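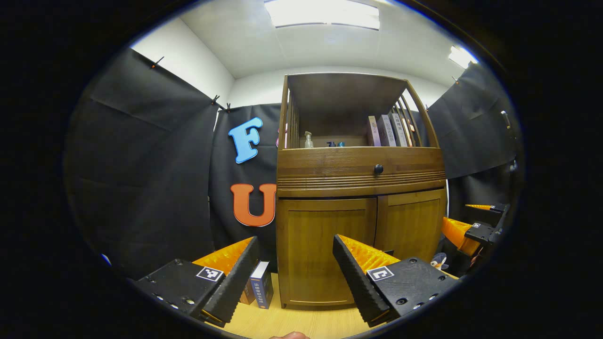

Shelf Tidying, Henolier set, README

The Henolier set covers small household tidying on and next to one piece of furniture, the honey-brown wooden cabinet used for all sessions in this release. Tasks concern books, bottles and small soft items that have to be returned to a shelf or moved off it. The open shelf on top is the target area. Its slatted sides matter for the book tasks: a row of upright books can lean against the right rail and stay standing without a bookend, and the left part is kept for bottles, including the clear pump bottle and the small blue ones. The drawer and the two paneled doors belong to separate tasks and have their own label group.

Contents

sessions/ one folder per session, numbered from 1
labels/ one text file per session, UTF-8
objects.csv item list with category and home position
splits/ train and test lists
CHANGES version notes

The release holds 1468 sessions. The test list has 80 of them and does not overlap with train.

Label groups

shelf_books: upright books placed, removed or straightened on the open shelf
shelf_bottles: bottles placed, removed or regrouped
table_clear: items moved from the tabletop to the shelf
drawer: drawer opened, filled or closed
doors: lower doors opened or closed, either side

A session can carry up to 3 groups. The first group listed is the main one and is the one used for the splits.

Conventions

Left and right are given as seen when facing the cabinet. A book counts as shelved when its lower edge rests on the shelf board and its spine faces out. Leaning is allowed. A book lying flat is labeled "flat" and does not count as shelved. Book titles are not transcribed. Books are identified by item number in objects.csv, with spine color as a secondary key. Spine colors are coarse (light, pink, blue, orange-brown) and should not be used to tell two light spines apart.

Bottles are labeled by position only. Fill level is not recorded.

Known issues

Sessions numbered below 1000 use the older label "top" for the open shelf. The loader in the Sasaki tools maps it to "shelf". Other readers need to do this themselves.

The foam letters are not items and have no entry in objects.csv.

Soft toys share one category, "plush", whatever their size.

Related sets

Elmont uses the same label groups with a different cabinet. Fodosgate covers kitchen drawers only and has no book tasks.

Maintainer: Kimie Nagano
Last edited: June 16, 2019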